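Keeping Fruit Longer at Home

21 Jun 2024

Every summer I bring home far more fruit than two people can reasonably eat, and every summer I get a little better at not throwing half of it out. I grew up in a house where the peaches went straight into the icebox the minute they came through the door, and it took me years to unlearn that one! So I've put together the habits that have stuck in my own kitchen, in no special order.

Give the fruit drawer a good wash

I do mine every 14 days with warm water and a splash of white vinegar, then dry it well with an old dish towel before anything goes back in. One moldy strawberry stuck in a corner can spoil the next batch before you've even had a taste. Line the bottom with a paper towel and change it when it feels damp.

Peaches, plums and nectarines

Leave them out on the counter, stem side down, not touching if you have the room. Press gently near the stem every morning (near the stem, please, as the sides bruise). Once there's a little give they can go in the refrigerator for a few days. Take them out 40 minutes before you want to eat them and they'll taste like themselves again.

Berries

I used to rinse them as soon as I got home, and oh, the fuzzy raspberries I've scraped out of cartons over the years. Now I rinse only what's going in the bowl. The one exception is a vinegar bath for strawberries -- one part vinegar to three parts water, a quick swish, a rinse, and then a really thorough drying on a towel. If you aren't going to be patient about the drying, skip the bath.

Bananas and apples

Keep them apart from each other and from nearly everything else. Our bananas hang on a hook by the window, and the apples live in the bottom drawer in a bag with a few holes poked in it. I had a bowl of both on the table back in March and the bananas were freckled before I'd turned around.

Grapes

Look at the stems first when you're choosing. Green and bendy is what you want, and brown and brittle means they've been sitting. That dusty bloom on the skin is fine, so leave it be until you're ready to eat. At home I pull out any split ones, put the bunches unwashed in a bowl or a bag with holes, and push them to the back of the refrigerator where it's coldest. Extras get washed, dried, pulled off the stem and frozen flat on a cookie sheet for 90 minutes or so before bagging.
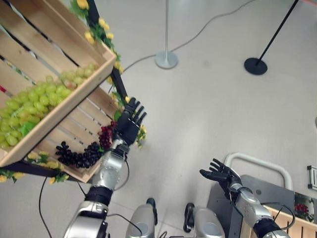 Lemons and limes

A bowl of lemons on the counter is a pretty thing, but they go hard as golf balls in a week or so. Mine go in a zipper bag with the air pressed out, in the refrigerator, and I've had them stay juicy for 31 days that way. Roll one under your palm before you cut it. And if you've only used half, set it cut side down on a saucer and use it up in your tea tomorrow.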